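Fostwood flat - folding day, in one room

Print this page | E-mail this to a friend

14 shares | 6 comments

Quick gallery page, quick words. Washing, folding, putting away, all in the one room at the Fostwood flat where the washing machine also lives. People asked how the folding gets done with no utility room and no proper table for it. Answer: on a sheet. Bed linen first, then the rest on top of it. Notes below are in the order things happen, more or less. Written up in the evening with the second load still going so excuse the spelling.

The room

Not big. The machine stands in with the furniture, the way it does in most of these flats. A work table near it, a low round coffee table that gets pushed about depending on who needs the floor. Everything has at least two jobs. The work table is for work until the washing comes out, then it's for whatever got moved off the chair. Tried keeping it clear for folding. Lasted a week.

The best flat space by miles is whatever is big enough to take a sheet. Spread it, smooth it (a bit - no need to go mad) and you've got somewhere clean to work. Lint shows up on pale colours, so you see it and pick it off. Dark sheets hide it and it ends up back on the jumpers.

The sheet

Sage green, bought from Parari, the linen shop on Collet Street. Reduced. There was a matching pillowcase but that went to another room and hasn't come back. Goes on the low setting, comes out creased whatever you do. Don't iron it, don't know anyone who does. By the time there's a pile of clothes on it half the creases have gone anyway.

One thing worth saying: don't fold on the sheet you slept on. Seems obvious. Clean sheet down first, clothes after, and the sheet is last to get folded or else it goes straight back on the bed.

Sorting

Before any folding. Tip the lot out in a heap and pull out in this order:

Trousers and jeans - big, easy, makes the pile look smaller straight away.
Shirts and tops.
Towels, if they're in with it, though they shouldnt be.
Small stuff. Socks and so on. Leave till last, do it sitting down.

Jeans go to the far side of the sheet, out of the way. Tops stay close because they take longest and you want them under your hands. Tried it the other way round and kept leaning over the finished pile and knocking it flat.

Anything with a stain still in it goes on the floor by the machine. Not back on the sheet. Learned that with beetroot.

Jeans

Legs together, seat smoothed out, fold up from the hem to the waist, then once more. Label side up if there's a label, so you can tell one pair from another on the shelf without unfolding. Pockets flat - put your hand right in and push the lining down, otherwise there's a lump and the next pair slides off it.

Thick denim won't take a third fold well. Thin denim will. That's about all there is to know.

Tops

Face down, sleeves in, sides in, up from the bottom. Shirts with collars want the top button done up. Everything else can stay open. If it's a soft top that won't hold a shape, roll it and stop worrying. Rolled ones go at the front of the drawer where they can't unravel.

The blue one always gets left. Every wash there's a blue something, and it's always last. Wrong sort of fabric, slips about, comes out of the drum in a ball. Shake it hard from the shoulders, twice, then lay it down. If it still looks like a rag, hang it.

Jeans folded, over on the left of the green sheet. Blue cloth still in a heap at the near side. Work table behind with the laptop shut and the camo backpack on it, washing machine to the right.
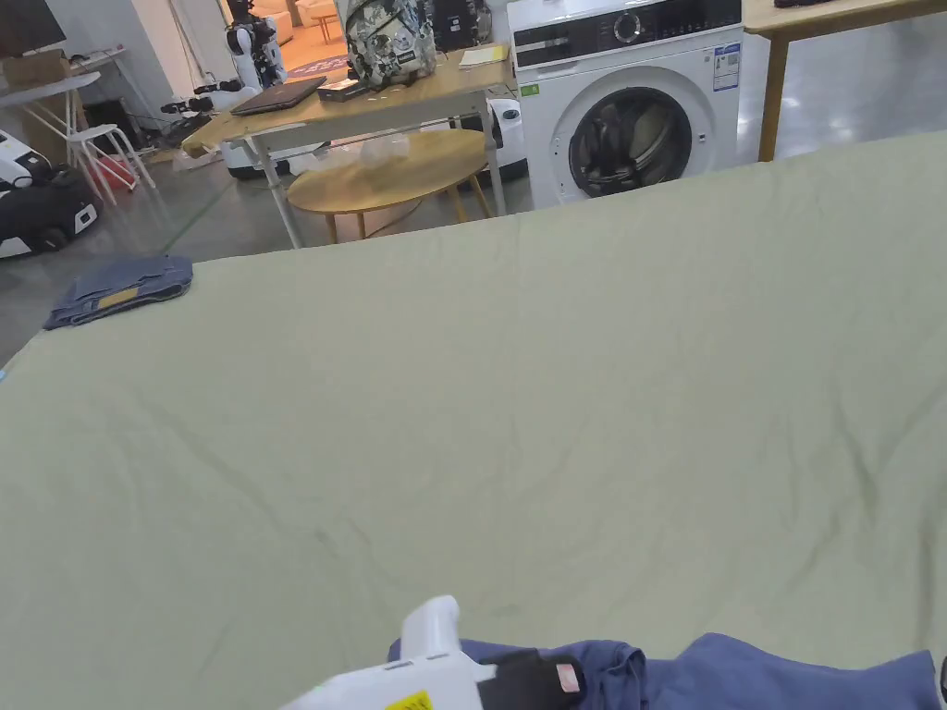
Is it better to fold things straight away or let them sit a while first?

Straight away for cotton and anything with a collar, while the fabric still gives a little under your hand. Denim and towels can wait an hour or two with no harm done, as long as they're properly dry before they go in a drawer.

Towels

Own load. Own day if possible. Thirds lengthways, then in half, then in half again, and the folded edge faces out on the shelf. The old thin ones go to the bottom and stay there. Some day there'll be a clear-out. Not this month.

No softener on towels. They come out like cardboard the first time and then they're fine, and they dry you better. Had a long argument about this in the comments on the last page and not having it again.

The machine

A few people wanted to know about the washing itself so, quickly. Programme is the ordinary cotton one for sheets and the short one for clothes that aren't really dirty. Door left open a crack between loads. Drawer pulled out and rinsed in the sink when it starts to look grim. Powder is Pista, the plain one in the big box, and less than it says on the side. Liquid for the dark things, can't remember the name, whatever was there.

Electric meter got read before and after in May, out of nosiness. Started at 221 on the little counter and I lost the bit of paper with the other number on it. So no help there, sorry.

Spin speed - lower than you think for shirts. They come out heavier and take longer on the airer but there's much less to smooth out afterwards. Sheets can go as fast as it likes.

Zips done up, buttons undone, pockets emptied. The pockets one gets forgotten most. Tissue in a dark wash is an evening's work with a roll of sticky tape.

Drying

Airer by the window, not against the wall. Wall gets damp. Sheet goes over the top like a tent for the first hour then gets turned, otherwise the middle never dries. Jeans upside down by the hem, heavy end at the bottom, pulls a few of the creases out by itself.

Hangers straight onto the rail for shirts. Saves one whole step. If you have the hangers. Half of ours are the bendy sort from the cleaners and they leave points in the shoulders, so those are for trousers only.

In winter it's two days for denim. Window open a bit even when it's cold.

Putting away

The part that doesn't get done. Piles sit on the sheet, somebody wants the sheet, piles go on a chair, the chair gets sat on. Only fix found so far is to carry each pile off as it's finished. Jeans done - walk them to the shelf. Tops done - same. Feels slower, isn't.

Shelf order, top to bottom: jumpers, jeans, towels. Tops in the drawer. Bed linen under the bed in a flat box, each set folded up inside one of its own pillowcases. That tip came from the woman at the till in Parari and it's the best one on this page. You pull out one parcel and the whole set is there. (Except the green one. See above re pillowcase.)

Bits that end up on the work table during all this should go back where they came from the same evening. Papers, chargers, bags. Otherwise the next wash starts with clearing up after the last one.

Timing, for anyone who likes it

Usual start is 7.30 in the morning if there are two loads, later if it's one. Folding one load of clothes takes most of a radio programme. Sheets on their own are nothing, five minutes with two people, ten with one and a good deal of muttering. Fitted ones longer. Still can't do a fitted one nicely. Tuck the corners into each other, fold it to a rough square, hide it in the middle of the stack.

Odds and ends

Lint roller lives on the hook by the door now. It used to live in a drawer and we never used it.

Spare buttons go in the jam jar. The jar is nearly full and has not once had the right button in it.

If you're folding on a bed or a sofa, put something firm under the sheet. A tray does. Soft surface, soft folds.

Don't stack more than you can lift with two hands. Obvious again. Still dropped the lot down the stairs at the old place.

If you want to save these notes the print link at the top works better than the bottom one, dont ask me why. Next page will be the kitchen cupboards at Fostwood, once they're fit to be seen. Second load has just stopped so that's me off to do socks.

Print this page | E-mail this to a friend

14 shares | 6 comments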